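Singing Small Roles for a Living
Notes for my talk at the Kollton Opera Weekend, Oct 3, 2023

Hi everybody, thanks for coming in out of the rain. I'm the guy who sings the messenger. Also the innkeeper, the second priest, and the drunk notary (my mother's favorite). 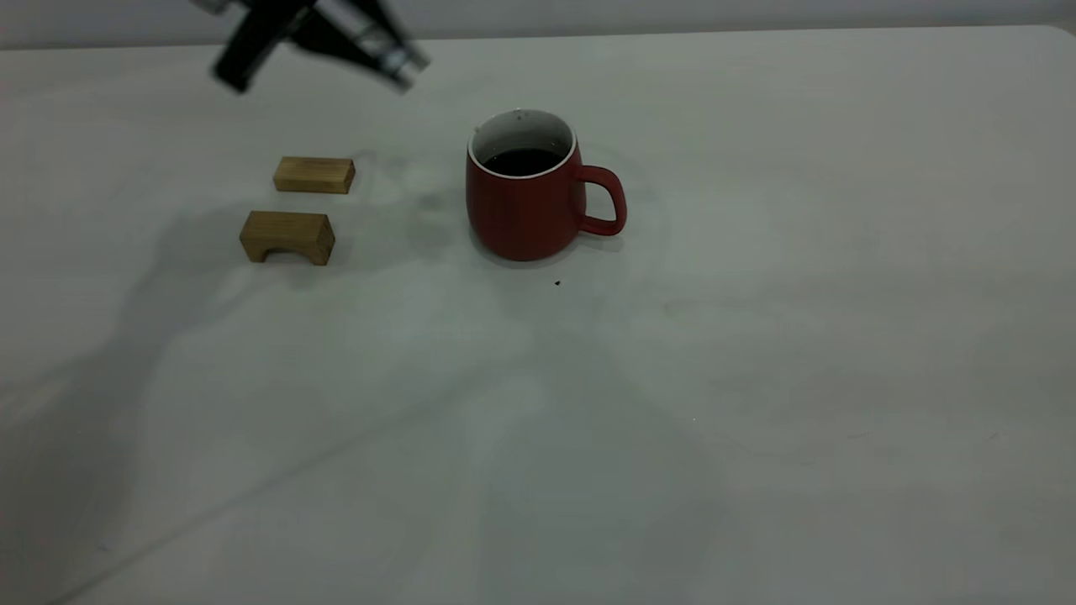 Start with the Irnidville story. My first contract, 2 lines in Act One and a long wait until the curtain call. I'd practiced those lines for weeks in my car and I came in a full bar early! The conductor looked up at me as if I'd thrown a shoe. Pause here, let them laugh.

Then say what I learned from it, and keep it short. When you have a big role you can settle in. You get a bad phrase, you fix the next one. With a tiny part you walk on cold and you're done before your knees stop shaking. So I warm up twice, once at home and again in the dressing room right before my call, and I hum in the wings (quietly, the stage manager at Oravec once shushed me in front of the whole chorus).

Sing the messenger line. Piano gives me the G. Do it the way I did it at Irnidville first, too loud and too fast, then the way I'd do it now.

Money. People always want to ask and they're shy, so bring it up myself. I teach, I sing at weddings, and I do church jobs at Easter. March is usually my leanest month. One year I counted my miles at the end of the season and I'd driven 1442 just for auditions, and got one job. It was a good job, though.

Asger Norðdahl. Tell them how he coached me for the Adach production, how he made me speak the text over and over before he'd let me sing a note of it. I was so annoyed with him! And then on opening night, in a house with 2000 seats, a friend way up in the back row caught every word. I still work that way, and I still grumble.

If there's time: the wig that came off on my hat. If there isn't, skip straight to the students.

For the students in the room: learn the whole opera, including everybody else's part. I've been asked to jump in for someone with an hour's notice, and I could say yes.

Questions, then the drinking song. Ask the front rows to join in on the chorus, the words are on the back of the program.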